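How to swap part of your drive to work for a train

My drive from Jodonville to the Onbridge industrial park took up two hours of most working days, and I did it for years without adding up what it cost. When I did add it up, I changed three days of the week to a drive-and-train mix. These are the steps I used. They should work for any trip where there is a station or a bus interchange somewhere along the way.

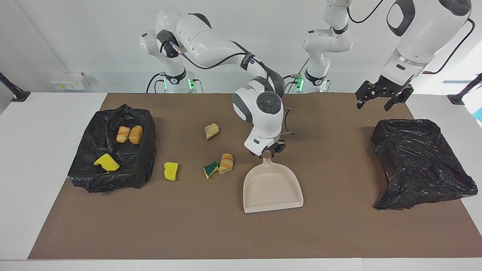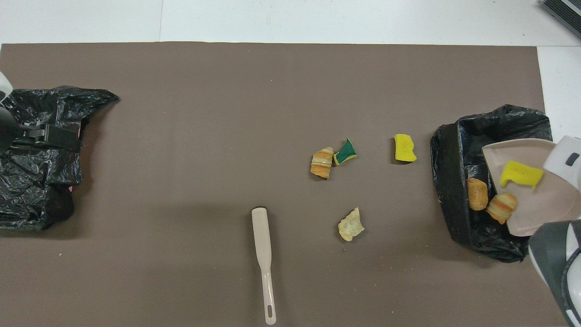 Step 1: Write down your odometer

Take the reading on the first working day of the month and again on the last. Keep a note of weekend trips so you can subtract them. My October figure, with weekends out, was 1634 kilometres. I had guessed less than half that.

Step 2: Put a cost on it

Fuel is the easy part. Add parking, tolls, and a share of servicing and tyres. Leave registration and insurance out for now, as you pay those whether the car moves or not. If you could get rid of a second car altogether, put them back in. Mine came to a bit over $3000 for half a year.

Step 3: Find the change point

Open a map and look for stations within a short drive of home that have all-day parking. The closest one isn't always the best. Jodonville has a station, but its car park is full by 7 am. I drive 16 kilometres to Tundgate, where there are more trains and I have never had to circle for a spot.

Check these before you settle on one:

Time of the last train you could reasonably catch home
Whether the car park is locked at night
How far the walk is at the work end, and whether there is a footpath
What replaces the train when the line is closed for track work

Step 4: Do a dry run

Go on a day when being late doesn't matter. Leave at your normal time, and write down when you park, board and arrive. Su-chen Shih, who works on my floor, skipped this and found out on her first morning that the connecting bus to Mudaliar Road doesn't run during school holidays.

Step 5: Start with some days only

Pick the days with fixed start and finish times. Keep the car for days when you have pick-ups, appointments or heavy things to carry. Check the fares too — a weekly pass can cost more than single trips if you only travel three days.

Step 6: Sort out the bad days ahead of time

Have one person you can ring for a lift. Milagros Vallejo and I have a standing arrangement: if the trains stop, whoever has the car that day takes the other one as far as Tundgate. Keep a taxi number in your phone as well, and enough set aside for one fare.

Step 7: Check again after two months

Take the odometer readings the same way as before and compare. Count your time door to door, not just the time on the train. My trip is eleven minutes longer each way, and I read for most of it. If yours is much longer than that, try a different station or an earlier train before you go back to driving the whole way.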